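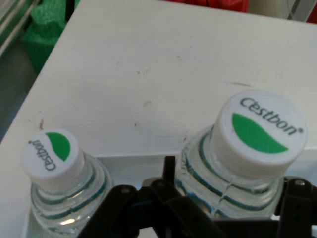
# Test Operator, Gripper and Wrist Camera Comparison (contract)

Ginura is hiring one test operator for its manipulation bench. The contract runs from November for six months, full time, with a possible extension. The position reports to Reto Marti, who runs the bench, and works daily with Jamila Dissanayake on controller settings.

## Background

The bench compares end effectors and their control software on ordinary packaged goods. The current series covers two grippers, the Womberg parallel-linkage unit and the Srivastava adaptive unit, each run with 2 wrist camera mounts and the same arm. The task is bottle transfer: pick a filled drinking water bottle from a tray, carry it to an open box, set it down upright, release, retract.

Transparent bottles were chosen for three properties. They return poor depth data, the wall deforms under load, and the usable grasp height changes with the finger geometry. A gripper that performs well on rigid blocks can lose several points of success rate on this task, and we want to know which part of the system is responsible.
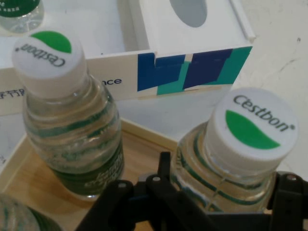 *Wrist view, bottle transfer task, gripper at the tray.*

The wrist view is the main input to the controller. When bottles stand close together, the fingers have to enter a narrow gap, and the camera mount determines how much of that gap remains visible during the final approach. Comparing the mounts on this point is a separate work item, and the operator will own it.

## Duties

- Set up the table, tray and box to the written layout before each block of trials.
- Run trials in blocks of 500 per gripper and mount combination, following the randomization list.
- Score every trial from the fixed camera and the wrist camera, using the existing codes (missed grasp, slip, neighbor contact, tipped on release, controller stop).
- Swap grippers and mounts, repeat the hand-eye calibration, and record the residual.
- Inspect finger pads, linkage screws and cable routing at each swap. Log torque values.
- Write a short report per block. Tables are preferred over text.
- Flag any drift between blocks before continuing.

The operator does not need to write controller code. Small changes to logging scripts are expected.

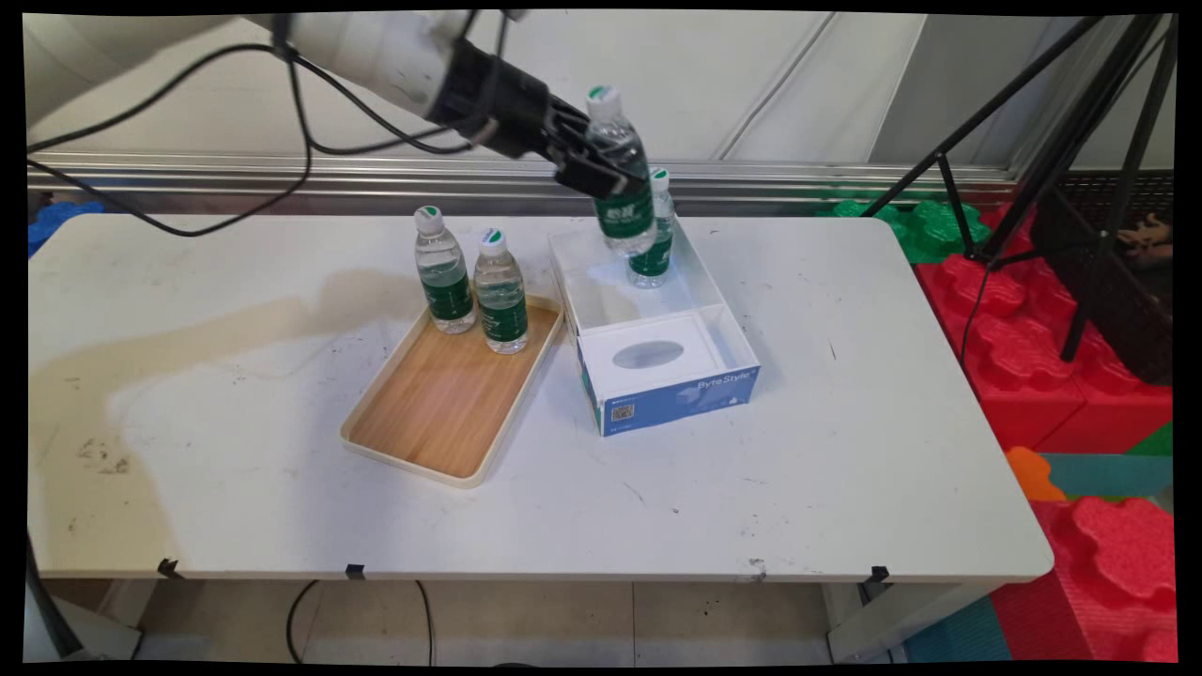 *Fixed camera view: transfer from tray to box, bottle held above the box.*

## Requirements

- Technical diploma or bachelor's degree in mechatronics, electrical engineering or a related field, or equivalent shop experience.
- At least one year of hands-on work with a robot arm of any make.
- Working knowledge of camera calibration, including how to recognize a bad one.
- Python at the level of reading a log file and plotting a column.
- Written English good enough for test reports.
- Ability to repeat a procedure the same way on the last trial of the day as on the first.

## Useful but not required

- Experience with force or current limits on electric grippers.
- Familiarity with gauge studies or other repeatability methods.
- Prior work with transparent or reflective objects.

## Conditions

Hours are 8:30 to 5:00 with a one-hour lunch. The work is on site at the Ustimmont building, second floor, and cannot be done remotely except for report writing. Trial blocks take over 4 hours and should be finished by the person who started them, so part-time schedules are difficult to arrange. Pay follows the Ginura technical scale, grade 6, and is stated in the offer letter. Travel to the interview is reimbursed at the public transit rate.

Safety training on the arm is given in the first week. New operators run at reduced speed until Vilém Hubáček has signed the training sheet.

## How to apply

Send a resume and one sample of technical writing to Américo Tavares at the Ginura personnel office. A test report, a lab write-up or a maintenance procedure is suitable. Remove confidential data before sending. Cover letters are optional and should stay under one page.

Selected applicants are invited to a half-day visit. The visit includes a short interview, a gripper swap with calibration, and the scoring of a set of recorded trials - the scores are compared with those of two current operators. Technical questions about the test plan can be sent to Čestmír Procházka before applying. Please put "bench operator" in the subject line.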